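Ticket: Table top joint not level, main workshop
Category: Furniture and fittings
Product: Dirnel two-leaf work table, walnut finish, 2,000 mm
Supplier: Drotley
Priority: Low
Status: Closed, with one part outstanding

Reported fault

The top of the work table has developed a step along the joint between the front and rear leaves. The rear leaf is lower. A sheet of paper laid across the joint can't be written on without the pen catching, and small items slid from the back of the table towards the front stop at the line. The fault is worst on the right. There is also a slight rock when weight is put on the right rear corner.

The table was assembled in January from the supplier's flat pack. It was level when signed off. It has been moved once since then, away from the wall, by two people lifting at the ends. No other work has been done on it.

Initial checks

09:15. Straight edge laid across the joint in three places. Left: no light under the edge. Centre: light visible on the rear side. Right: a feeler gauge of 1 mm goes under easily. The step therefore grows from left to right, which points to a twist in the support and not to swelling of the board.

09:30. Humidity in the room read at 70 per cent, higher than usual. Swelling was considered again. Both leaves were measured with a calliper at the joint and are 20 mm thick along the full length. Swelling ruled out as the main cause.

09:40. Legs checked for play. All feet touch the floor except the right rear, where a strip of card can be pushed under. The floor is bare concrete and falls slightly towards the drain. The feet are the adjustable type and should take up a difference of this size.

09:50. Lock nut on the right rear foot found finger loose. The foot had wound itself in by several turns. The other lock nuts were tight.

First attempt

Right rear foot wound out until it met the floor, then a further half turn. Lock nut tightened with a 13 mm spanner. Rock at the corner gone. Straight edge laid again: left unchanged, centre improved, right reduced but still present. The table was left for 30 minutes with nothing done to it and measured again, same result. Foot adjustment alone does not close the step.

Second attempt

10:45. Cross rail under the joint inspected from below with a torch. The leaves are drawn together by four connecting bolts and held down to the rail by screws through slotted plates. On the right, two of the plate screws on the rear leaf had pulled and were turning without biting. The board is still sound around the holes. The plates on the left and in the centre are firm.

11:10. Connecting bolts slackened, rear leaf lifted by hand at the right until flush, bolts nipped up. Stripped screws replaced with the next gauge up, same length, so as not to come through the top. Bolts then tightened in the order given in the assembly sheet, centre pair first.

11:35. Straight edge laid across in the same three places. No light at any of them. Paper test repeated at the right, pen passes over the line without catching.
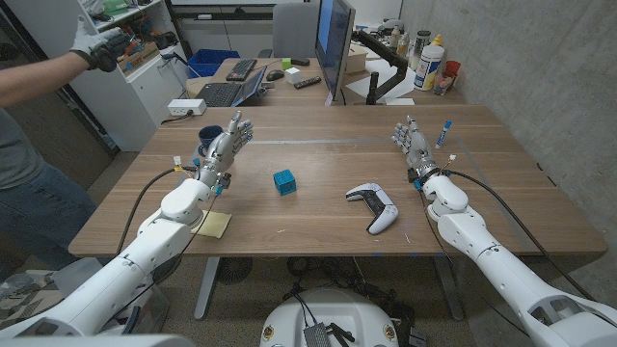 The filler strip is a separate question from the level. The original strip supplied with the table was a dark brown plastic section pressed into the joint, and it was missing on inspection. It is assumed to have come out when the table was moved. With no strip fitted, the joint reads as a faint light-grey line across the middle of the walnut-toned top, and crumbs and pencil dust will collect in it. This has no effect on strength. The surface is otherwise good enough for normal use: the blue and white marker towards the back on the right is standing on its end, on the side where the fault was reported. A replacement strip has been requested.

Correspondence with supplier

12:20. Drotley contacted by web form with the assembly sheet reference and the two failed screws listed. Asked whether the plate screws had been changed on later tables.

14:05. Reply received. The supplier says the shorter screw is correct for this top and asks whether the table was lifted by its leaves when it was moved. Confirmed that it was lifted by the ends of the top. The supplier advises lifting by the steel frame only and will send one filler strip and a bag of plate screws free of charge. The strip comes from a different warehouse and no delivery date was given.

14:15. Asked for the strip in grey if it exists. It does not. Dark brown accepted.

Cause

Loose lock nut on the right rear foot, leaving that corner unsupported. The load at the corner was then carried by the plate screws, and the lift by the top probably finished them off. The order of events can't be confirmed.

Actions

Lock nuts on all feet tightened and marked with paint pen across nut and thread, so that any movement shows.

Same check to be made on the second Dirnel table at the next inspection. Not reported faulty.

Label for the underside of the front edge: LIFT BY FRAME. Printed, not yet stuck on.

Mavov rubber foot caps were suggested for the concrete. Not ordered. They add height and would have to go on every foot or none.

Outstanding

Filler strip, one, dark brown. Press in dry, no adhesive. Clean the joint with a stiff brush first. Reopen this ticket if the step returns before the strip is fitted.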